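11/06/2019
by Reto Bachmann

Quick one, boat's still on the hard and I've got the yard booked again at eight.

So the impeller. Grollutero want 300 for the full cooling service, plus parts, plus lift. Did it myself in the end. Old one had two vanes gone and I've found one of them, in the heat exchanger, right where the manual said to look. Other one? No idea. Still in there somewere.

Engine is on 1167 hours now. Last done at 812, so my own fault really. Meant to do it in December. Didn't.
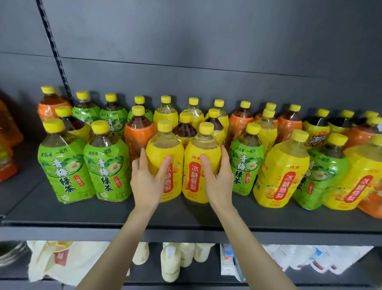
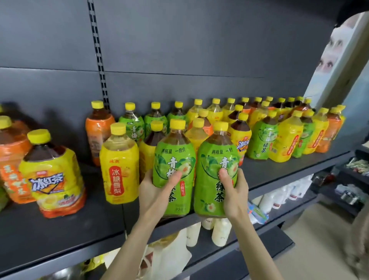
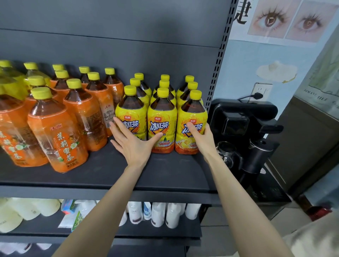
Stern gland next. Dripping more than I'd like, even after I nipped the nuts up. Findik on the next berth says repack it, Fragkou at the chandlers says leave well alone untill she's been back in the water a week. Leaning towards Fragkou. Packing was 70 though and it's sat in the cockpit looking at me.

Anodes: shaft one half gone, rudder one fine. Changed both.

Antifoul, second coat tomorrow if the rain holds off. Ran short on the port side by the keel, need another small tin, same red.

Pukutia goes back in on Friday's tide. If the lift is free. Still haven't found that vane.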